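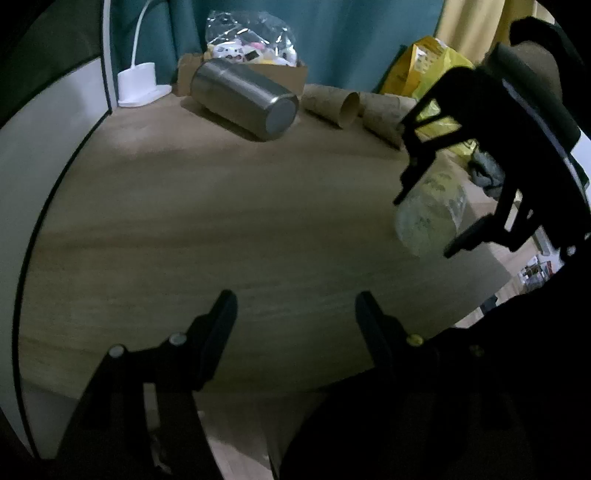

4. Clearing a table with the hand grippers

May 25, 2024 - by Aoife Duggan, Nilow site guides

We use cookies to remember your language. Accept | Settings

4.1 Hold one gripper in each hand, jaws open.
4.2 Close the jaws on a cup or bag slowly. Stop when it lifts.
4.3 Put it in the tray and open the jaws fully before the next item.

Note: tables at Hircombe hold mixed items - clear plastic, kraft-paper cups, bags. Take them in any order.

Caution: keep fingers away from the pivots.
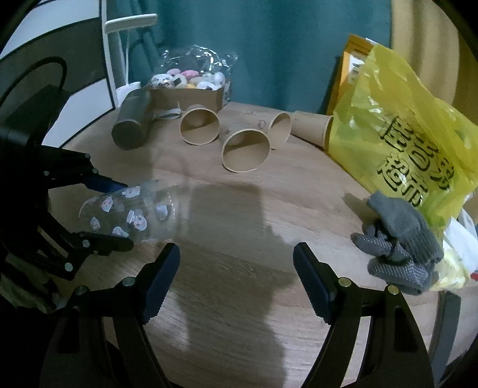 Will my shift change once the robots start in July?
Your hours stay the same. Two people per shift move from clearing to checking the machines' work.

Comments (2)

Tadhg Hayes: My wrists ached after 52 tables. Can we swap at the break?

Doherty: Same at Darasari. We swap every hour now.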